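Padcombe Sewing Frame, Tabletop Model

The Padcombe is a sewing frame for hand binders who work at a desk or kitchen table. It holds cords, tapes or thread supports upright while you sew the sections of a text block. The base is beech with two threaded uprights and a sliding crossbar. Felt pads underneath keep it from marking the table.

The maximum spine height is 11 inches. The slot in the base takes tapes up to 2 inches wide, and the crossbar locks with a wooden nut on each side. Five brass keys are included for sewing on cords.
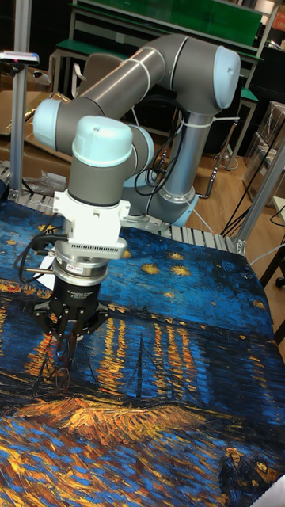

Can I sew more than one book at a time?
Small books can be sewn side by side or stacked on the same tapes, as long as the stack stays below the crossbar. Leave enough slack between them to cut the tapes apart.

The frame ships flat and goes together without tools. Wax the threads on the uprights before first use and again when the nuts start to stick.

Spare keys and nuts are sold separately. Linen tape from Tokarz comes in rolls of 15 yards and fits the slot. The older Plidetti crossbar does not fit this model.

Orders placed by 8th November ship from current stock.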